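On 4/17/19, Ville Rissanen wrote:

> Has anyone got the Fluveo arm running yet? Castwood are quoting us 1,868 for the kit with the gripper and I'd like to hear from a real owner before I sign. Mostly small household stuff, tidying a table, that sort of thing.

Hi Ville,

Yes, me! I've had ours for 19 days and I like it a lot more than I thought I would (the manual is dreadful, mind, go straight to the Rantala notes in the list archive). I've got it on table clearing too, cups, cutlery, a bowl, with a bin at the back for it all to go in.

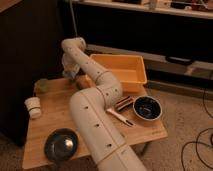
*Gripper down low by the small brown object, bin still empty.*

Cups are easy. Forks lying flat are a pain, and I get 2 good grabs out of 5 if I'm lucky. Lids with a knob are fine once you've taught it where the knob is. Do ask Castwood if the longer cable is in that price, ours wasn't and it cost me another 40!

Support is slow in August, so if you're buying, buy before then. Happy to send you my settings file.

Si-eun Song
Nurnholm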